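Keeping Fruit on the Counter: Baskets, Trays and Bowls

Kitchen Notes, storage section. Revised 15 April 2022 by Renata Makowska.

Whole fruit keeps well on a counter if three conditions are met: air can reach it from the sides, the pieces are not stacked deep, and the container can be cleaned. A basket against the wall meets the first condition better than a glazed bowl does. It also traps crumbs and juice in the weave, and most of the notes that follow deal with that.

Choosing the basket

Use an open weave or a medium weave with visible gaps. Dense weaves look neat but hold moisture against the bottom layer. Sloping sides are preferable to straight ones. They spread the upper fruit outward and take some of the load off the pieces underneath. A rectangular base uses wall space better than a round one and does not roll or pivot when a piece is lifted out.

Check the inside of the rim with a fingertip before buying. Cut ends of cane left proud of the braid will puncture a pear or a plum within a day. Ends can be trimmed flush with side cutters and smoothed with 240 grit paper. Do not varnish the inside.

Load is rarely a problem. The medium Dovent basket I use weighs 482 grams empty, and I keep the contents to a single layer plus whatever settles on top. If the base bows when the basket is lifted by the rim, it is overfilled.

Placement

Leave a gap of two fingers between the basket and the wall. Keep it out of direct sun and away from the dishwasher vent, the kettle and the top of the refrigerator. Warm air rising from appliances ripens fruit unevenly, and the side facing the heat goes soft first.

On laminate or stone, a basket can stand directly on the surface. On oiled wood, put a cork mat under it. Juice that runs through the weave will leave a ring on oiled wood that has to be sanded out.

Keep a separate tray beside the basket for anything that has been washed, cut or set aside to be eaten soon. The tray takes the drips, and the basket stays dry. A low rim is enough.

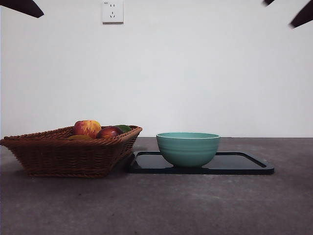

Basket on the left for whole fruit, black tray and teal bowl beside it.

The bowl on the tray should be small. A large one becomes a second fruit store and the rotation described further on stops working. Ceramic, enamel and glass are all suitable. Unglazed clay is not, as it absorbs juice and cannot be sanitized with ordinary dish soap.

Dark glossy trays show dust and water spots. Wipe them with a barely damp microfiber cloth and dry at once. Matte trays hide spots but hold grease, and need a drop of soap.

What goes together

Apples, ripe bananas, pears and plums give off ethylene. Avocados and unripe pears respond to it strongly. Citrus responds very little and can be placed with anything, though one moldy lime will spread spores to its neighbors quickly.

Put firm avocados next to apples if they are wanted in two or three days. Move them to the refrigerator when the neck yields to light pressure.

Keep plums on top. They bruise under an apple.

Keep onions and potatoes out of the fruit basket entirely. Potatoes sprout faster beside apples, and onions transfer odor.

Do not wash fruit before it goes into the basket. Surface water collects where pieces touch, and those contact points are where mold starts. Wash at the tray.

Rotation

New fruit goes in at the back, older fruit moves to the front. Once every 5 days, take everything out, turn each piece over and look at the side that was down. A soft patch smaller than a thumbnail can be cut away on an apple or a firm pear. Discard soft fruit with any visible mold.

In January, when the heating is on and the air is dry, apples wrinkle before they rot. Move the bulk of them to the refrigerator drawer and refill the basket a few at a time.

Cleaning the basket

1. Empty it and knock it upside down over the sink.
2. Brush along the strands with a dry pastry brush, inside first. Brushing across the strands pushes crumbs deeper.
3. Vacuum the corners with the narrow nozzle on low suction.
4. Mix 50 ml of white vinegar into 800 ml of lukewarm water. Dip a cloth, wring it hard, and wipe the inside and the underside.
5. Wipe again with plain water.
6. Dry on a rack, upside down, overnight. Do not use an oven or a radiator. Cane that dries fast splits at the bends.

Sticky spots from burst fruit need an old toothbrush and the same solution. Do not soak the basket. Painted or stained baskets may bleed color, so test the vinegar under the base.

If black specks remain in the weave after two cleanings, treat them as mold and retire the basket to clothespins or something equally dry.

Liners

A liner is optional. A folded cotton dish towel works and can go through a hot wash. Paper towel works and must be replaced at each rotation. The Plamham mesh liner fits rectangular baskets but needs trimming at the corners. Plastic film and foil should not be used, since they cancel the benefit of the weave.

Clearing the counter for work

Slide the basket to one end before rolling dough or chopping. Lift it by the base. Repeated lifting by the braided edge loosens the border, and once the border goes the side stakes follow. Speckled gray counters hide flour and dried juice very well. Wipe the full length, including the strip along the wall, and check it with the palm of the hand.

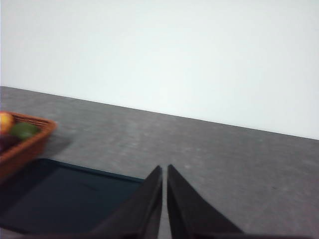

Ziółkowski writes that the cotton liner made things worse in a humid kitchen. The towel stayed damp underneath and the plums on it went first. A square of plastic canvas, the stiff grid sold for needlework, lifted the fruit a few millimeters and rinsed clean under the tap. The same piece has been in use for over a year, trimmed once where a corner had curled.

Plastic canvas is a reasonable substitute. Cut it one grid square smaller than the base on each side and round the corners with scissors. The coarse gauge drains better than the fine one. Rinse it at each rotation and let it dry fully before the fruit goes back in.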